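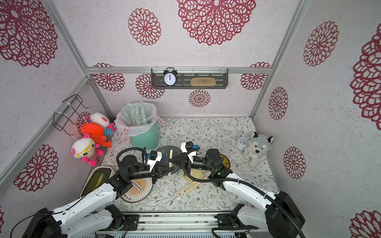
Vastel 2 is a task planner and skill sequencer for two-arm setups. You give it a goal, it gives you a graph of steps, you bind each step to a policy or a scripted motion and it runs the thing and decides when to retry. I've had it on our bimanual cell since January, came over from a pile of homegrown Python. Short version: good planner, decent perception hooks, awful logging. Our main task is utensil sorting, chopsticks out of wrappers and onto plates or into the bin, and it's a nasty test for any planner because the objects pile up. Loose sticks lying crossed on a printed cloth, clear crumpled plastic next to them, a pair held upright between the two grippers over a dark green plate. If the software can't say which arm owns the chopsticks at that moment you're going to have a bad day.

Install. Fine. One config file, one launch command, the docs match the version for once. Calibration wizard took me 46 minutes the first time, and most of that was me holding the board wrong. Second cell was quicker. It does NOT save until the last screen so don't close the window.

Planner. The reason to buy it. Each object has an owner field (left, right, both, world) and the planner refuses to release one side until the other side confirms a grip. Sounds obvious. Our old code did it with a sleep and a prayer. You can see the owner change live in the graph view, and you can put a breakpoint on it, which I use every single day. Replanning is quick enough that I stopped thinking about it.

What I don't like: the retry rules. Default is 4 tries per step and then the whole branch fails, and the counter doesn't reset if the object moved. So arm nudges a stick, stick rolls, counter keeps going, branch dies. You can override this per step but not globaly. Noémie Hervieu wrote us a little script that patches every step on load, works fine, should not be needed.

Perception. You bring your own detector and Vastel wraps it. The wrapper wants a mask and a confidence and it tracks from there. Thin objects are ok when they're apart. Crossed, it swaps IDs, and then the owner field is correct for the wrong stick. Raising the wrist camera weight over the fixed camera helped more than retraining did. Clear wrapper is still hopeless for us, I'd blame our detector for that before I blame Vastel. Patterned backgrounds made less trouble than I expected, we run busy cloths and wall panels and I turned off the "plain background" filter on day one. Leave it off.

Control. It's a thin layer, sends targets to your own controller. Collision checks between the two arms are good, a bit timid when the grippers face each other at close range. There's a min clearance setting. Out of the box it's way too big for tabletop work, you'll get "no path" errors on stuff the arms can plainly do. Lower it in small steps, hand on the stop button. Cables are not modeled at all. If you've got a thick one running down the arm, fatten the link geometry by hand.

Logging. Ugh. Every run is one huge file. No search, no way to jump to a failed step, and the timestamps in the log and the timestamps in the video export use different clocks. I spent an entire afternoon lining up the two for Thierry Boyer and in the end we just wrote our own exporter. Support (Dorian Moulin, very patient) says it's being redone. Was told the same in January.

Numbers, for whoever wants them. 70 full resets of the same task, same start layout as near as we could get it. Old stack finished less than half. Vastel did clearly better, and most of the misses were the ID swap thing and not the planner. I'm not posting a percentage because the detector changed part way thru and it wouldn't be fair to either one.

Compared to Bognár, which we trialed before this: Bognár has the nicer interface and proper logs, but it treats two arms as two robots that happen to be neighbors. Handoffs are miserable. If you're single arm, get Bognár.

Price is per cell, not per arm. Good. Academic license needs an email and a wait.

Would I buy again, yes. Four out of five, loses one for the logs. Will update when the new logger ships.

Posted 17/05/2025 by Jérémie Deschamps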